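Week 5 handout: Portion, plate and appetite
Intro to Everyday Nutrition, Clenby evening program

Okay, so last week we got bogged down in labels and I promised you something easier to chew on (sorry). This week is all about how much we eat, and why the dish we eat it from gets mixed up in the answer. Bring your food diary, even if it has holes in it. Mine does!

Let's start with two words people swap all the time. A serving is the amount printed on the package. A portion is what you put in front of yourself. If the box of granola says 240 calories per serving and you pour until it looks like breakfast, you may well be eating two servings and calling it one. That's fine, as long as you know it when you write it down.

Then there's the plate itself. The old idea is that the same scoop of rice looks small on a wide plate and generous on a narrow one, so we keep adding until the wide plate looks right. I love this idea and I taught it for years as plain fact. The studies since then are messier than I'd like - some find an effect, some find hardly any, and it seems to matter whether you serve yourself or somebody serves you.

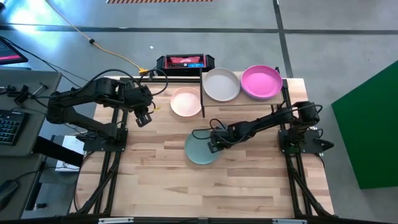
Soon-im Yeon wrote to me after the first session that her grandmother put everything in little side dishes and still managed to feed people until they couldn't stand up, so how small does a dish have to be before it helps? Great question, and I think she's put her finger on the weak spot. Refills count. If the pot is on the table, the size of the dish matters a lot less than how far you have to reach.

So for your diary this week, please add a column for refills. Just a tick each time you go back. Don't try to change anything yet, I only want you to notice it.

Now, bowls. Depth fools us more than width does, at least it fools me. I did the pouring exercise with the Prerkov group and asked everybody to pour what they thought was one cup of dry cereal into a deep bowl. One cup is 240 milliliters. Hardly anybody stopped short of it, and Facundo Sosa poured so much he asked if he could keep it for lunch.

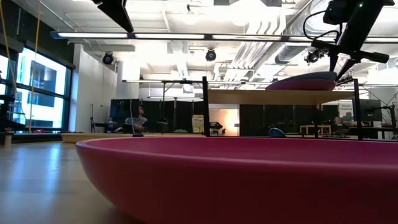 Amancay Alarcón objected that cereal is a silly thing to test, because a cup of flakes and a cup of muesli are nowhere near the same food. She's right, and I should have said so at the time. Volume tells you how full the bowl is. Weight gets you closer to what you're eating, and that's why I keep nagging you about kitchen scales (a cheap one is fine). Set the bowl on it, press zero, then pour.

Try it at home with something you eat every day:

Pour your usual amount without measuring.
Write down your guess in grams.
Weigh it, and write that down too.
Do the same thing again two days later, with a different bowl if you have one.

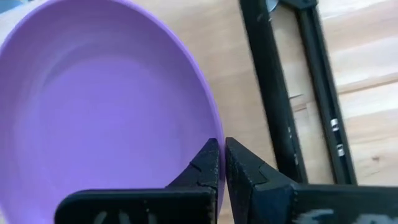
Bowl with sloped sides and a flatter base.

Sloped sides are sneaky, by the way. The top inch of a bowl like that holds far more than the bottom inch, so "just a little more" near the rim is a bigger helping than it looks.

Reading for next time is the Desmet chapter on hunger and fullness, up to page 162. Skip the boxes if you're short on time. Olga Cisternas has the spare copy, so ask her if yours hasn't come.

Shares: 16 | Comments: 3
Questions about the handout: Brian Ogola, Clenby evening program | © March 2020 | Back to top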